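**Juresix reports tabletop sorting results from Nusholm**

Juresix has completed 217 runs of a can-clearing task at its Nusholm test site. The work asks whether an arm can handle one dull household chore. 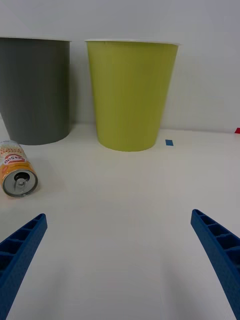
Sorting drinks cans sounds simple, and for people it is. The control software, Zustau, must find each can and plan a grasp before the arm moves. A can on its side, like the one by the gray container, needs a different approach from an upright one -- the planner treats them as separate cases. Each run is limited to 50 seconds.

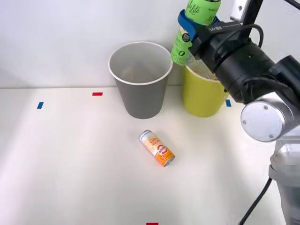
Eamon Flanagan said the method is not ready for kitchens, where clutter changes hourly, and that shop floors are the nearer prospect.

Testing resumes in February.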